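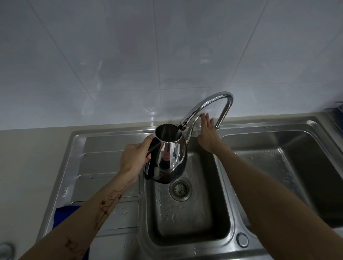 Abb. 1: Edelstahlkessel unter dem Auslauf eines Küchenhahns, Doppelspüle.

4.2 Anrede und Vertrautheit in den Kommentarspalten

Nachdem im vorigen Abschnitt von den Beiträgen selbst die Rede war, möchten wir uns nun den Kommentaren zuwenden, die uns beim Lesen, wie wir gern zugeben, oft länger festgehalten haben als die Texte, unter denen sie stehen. Das Korpus umfasst 1254 Kommentare aus fünf privaten Blogs, die alle auf der Plattform Plestero geführt werden und sich, grob gesagt, mit dem eigenen Alltag befassen: mit Wohnen, Kochen, Lesen, kleinen Reisen und immer wieder mit dem Wetter. Antworten der Bloggerinnen und Blogger auf die Kommentare wurden gesondert erhoben und kommen erst in Abschnitt 4.3 zur Sprache.

Auffällig ist zunächst, wie selten die Kommentierenden ohne Anrede beginnen. Selbst dort, wo nur ein einziger Satz folgt (eine Rückfrage zur Backzeit etwa, oder ein kurzer Dank), steht davor fast immer ein Gruß, und häufig ist er mit dem Vornamen oder dem Blognamen verbunden. Man kennt das aus der Briefforschung, und der Vergleich liegt auch deshalb nahe, weil im Teilkorpus Erness mehrere Stammleserinnen ihre Kommentare mit einer regelrechten Schlussformel beenden, so als müsse noch ein Umschlag zugeklebt werden. Eine von ihnen, nach eigener Auskunft Jahrgang 1964, setzt unter jeden Eintrag "Es grüßt aus der Küche" und hat damit offenbar Schule gemacht, denn die Wendung taucht später auch bei anderen auf, einmal leicht abgewandelt zu "Es grüßt vom Balkon".

Im Teilkorpus Flimstead liegt der Fall etwas anders. Die Grüße sind knapper, dafür wird viel öfter an frühere Gespräche angeknüpft, und zwar mit einer Selbstverständlichkeit, die uns beim Kodieren gehörig ins Schwitzen gebracht hat. Wer "und, hat er geblüht?" schreibt, setzt voraus, dass alle Mitlesenden noch wissen, um welchen Strauch es vor Monaten ging. Wir haben solche Stellen als stillschweigende Rückverweise gezählt, sofern sich der Bezug im Archiv des Blogs tatsächlich auffinden ließ. Blieb er unauffindbar, haben wir die Stelle in die Restkategorie gegeben, auch wenn uns das in manchen Fällen leidgetan hat, weil der vertraute Ton ja unüberhörbar war.

Das Kategorienschema, das wir intern nach unserem ersten Testblog Donati benannt haben, unterscheidet 7 Formen der Bezugnahme, vom bloßen Gruß bis zur ausführlichen eigenen Erzählung. Gerade die letztgenannte Form verdient ein paar Worte mehr. Eigene Erzählungen finden sich nämlich besonders häufig unter Beiträgen, die von etwas ganz Unscheinbarem handeln. Ein Text über eine große Reise zieht Glückwünsche nach sich und vielleicht noch die Frage nach dem Hotel, ein Text über das morgendliche Teekochen dagegen bringt die Leute ins Plaudern - über die Kanne der Großmutter, über hartes und weiches Wasser, über den ersten Haushalt nach dem Auszug. Wir vermuten, dass alltägliche Gegenstände eine niedrigere Schwelle bieten, weil jede und jeder etwas dazu beizutragen hat und niemand fürchten muss, damit aufzutrumpfen.

Ob sich diese Vermutung über unser Material hinaus halten lässt, können wir freilich nicht sagen. Fünf Blogs sind eine schmale Grundlage, und Donati fällt schon dadurch heraus, dass dort eine Zeit lang nur angemeldete Mitglieder kommentieren durften. Die Erzählungen sind in dieser Phase länger und die Grüße spärlicher, was man als Zeichen größerer Nähe lesen kann, ebenso gut aber als Folge des Umstands, dass der Name ohnehin neben dem Kommentar steht. Wir haben uns nach einigem Hin und Her entschieden, die Phase im Korpus zu belassen und in den Tabellen eigens auszuweisen.

Eine Bemerkung noch zur Tageszeit, die wir anfangs gar nicht auswerten wollten. In Erness häufen sich die längeren Kommentare am frühen Morgen, in Flimstead am Donnerstagabend, wenn dort gewöhnlich der neue Beitrag erscheint. Im zweiten Fall ist der Zusammenhang mit dem Erscheinungsrhythmus naheliegend. Für den ersten haben wir bislang keine befriedigende Erklärung, zumal die Beiträge dort zu ganz unterschiedlichen Stunden online gehen, und wir kommen bei der Auswertung der Antworten darauf zurück.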